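Most arguments about carry-on limits are about size. The more useful number is weight, and it is the one travelers measure last.

I kept a log of every trip I took between my apartment and the Nokham office over two years: 21 trips, each bag weighed on a luggage scale before departure and again before the return. The outbound weights were nearly constant. The return weights were heavier on 19 of the 21 trips. Clothes do not gain mass, so the difference was purchases and gifts.

My position is that a packing list should be written for the return leg. A list that fills the bag on the way out has already failed, and the failure is paid for at the check-in counter. Compression bags make this worse. They free up volume, the volume gets used, and the weight limit arrives first. 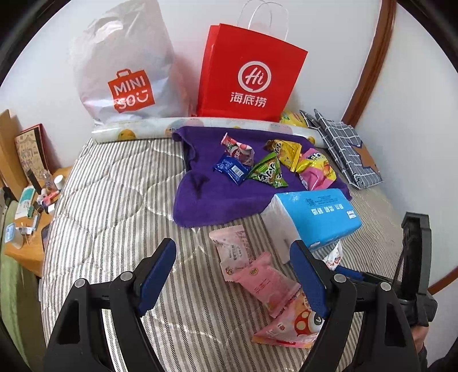
## What to reserve

Shopping bags are a poor unit of planning. A MINISO bag and a Haidilao bag say little about the load inside them, and long items such as rolled paper are limited by the diagonal of the case, whatever they weigh. I reserve by mass: 3800 grams on a week-long trip, left unassigned at departure.

Fung-ping Lo, who edits the Flokau travel newsletter, disagrees. She argues for a folding second bag, and on airlines that allow a personal item she has a point. My own folding bag weighs 447 grams, and I count that against the reserve.

The objection I take less seriously is that planning for purchases encourages them. The log does not support it. I bought things on trips when I had no room, and carried them home in my coat pockets. Pack the scale, and use it the night before the return flight, while there is still time to mail a box.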